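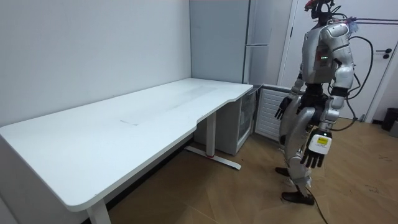 Humanoid at the end of a standing desk, arms down, one foot ahead of the other.

Plutix 11
Whole-body planning and control for two-legged, two-armed robots

Plutix takes a goal like "left hand to the desktop, feet where they are" and turns it into joint commands, with balance, reach and collision checks solved together in one pass. We love how it handles furniture! Desks with curved edges, narrow gaps by a door, a radiator at elbow height: load your room model, set a clearance for each surface, and the planner keeps hands, elbows and knees out of them.

New in this release
Footstep editor. Drag a foot, watch the whole plan update (it's a lot of fun, fair warning).
Per-finger limits for multi-fingered hands.
Cable zones. Draw a no-step strip on the floor and the footstep search goes around it.
Log replay with planned and measured poses side by side.

Dayana Meléndez rewrote the contact solver from scratch, and plans that used to stall near table corners now come back in almost 32 milliseconds on our Panville test machine.

Requirements
Linux, 32 GB of memory, a robot description file with joint limits filled in. The Zudov bridge is included; the Barrera bridge is a separate download and should be ready in July.

Questions about custom hands go to Baltazar Serrano on the support desk.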